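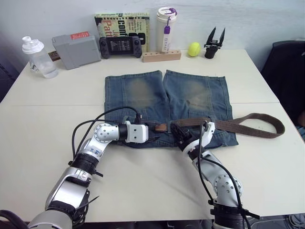
Denim shorts with a brown woven belt partly through the waistband

Home Ask Browse topics Unanswered Sign in

Category: Clothing care and repairs > Belts and fastenings

Woven belt has stretched, can it be shortened?

I have a brown woven belt, the stretchy plaited sort with no holes, where the pin goes through the weave wherever you like. I've worn it nearly every day with shorts and jeans since I bought it at the market in Stundby. It now goes so far round that the end reaches my back pocket. The belt itself is fine and the buckle is fine.

Can I cut it down at home, or will the whole thing come undone? I have a sewing machine but only a basic one, and no leather tools. There is a leather piece on the tip and another piece holding the buckle. I need to lose 23 cm.

Zoi Sarantis, Skastton

3 answers

Answer from Latura
Yes, you can do it, but shorten it at the buckle end. The tip is usually stitched and glued and it's awkward to get back on neatly.

Look at how the buckle is held. On most of these the leather folds round the bar and is stitched through the weave. Unpick that stitching with a seam ripper and slide the leather off. Before you cut, wrap masking tape tightly round the belt where the new end will be and sew across it on both sides of your cutting line, 5 or 6 rows of short straight stitch. Then cut between the rows through the tape. Peel off what tape you can. Put the end back into the leather and sew through the old holes by hand with waxed thread. A machine needle will probably make new holes next to the old ones and the leather can tear along them.

Measure it while you're wearing it, over the trousers you wear most. Leave a bit more than you think, as you can't add it back.

Answer from bramblefoot
just get a new one they aren't expensive

Answer from Amarasinghe
I agree with Latura about the buckle end. If yours is elastic, the cords spring back inside the plait when cut, so the rows of stitching matter. If it's polyester cord you can seal the end with a lighter, but try it on the offcut first. Cotton will only scorch.

A shoe repair shop will also do this. Mine had it ready on the Wednesday and the stitching was better than I'd have managed. Take the buckle off yourself only if they ask you to.

Latura replied: Good point about the elastic, I should have said.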